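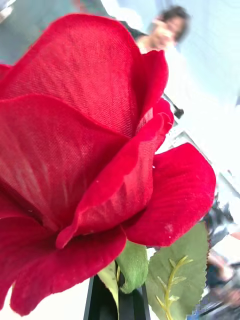

4 January 2021

Dye bath for the wool samples, second try. I kept the water at 80 °C for one hour – last time I let it go too high and the color became dull. Lot 3191 took the madder well. Lot 1609 is still pale at the ends, so I put it back.

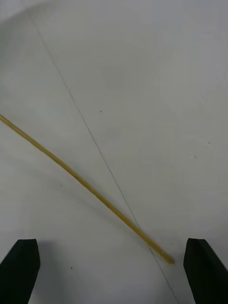 Jinfeng Lu thinks our tap water is too hard. I will ask Yutong for the test strips before I change the recipe again. The scale needs a new battery also. 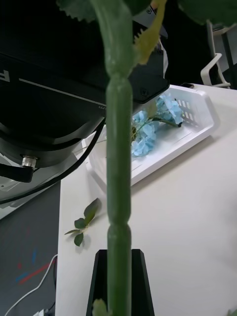 *Green stem with jointed sections, leaves at the top.*

Rinsed three times, then hung the skeins in the back. The alum from Bendodska is almost finished, please do not use it for cotton.

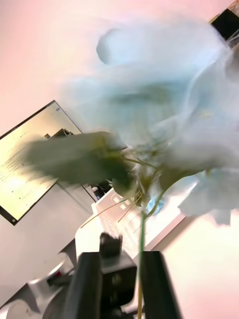

Light test: I will cut one strip from each lot and tape it to the window – half covered with card. To compare with the July strips.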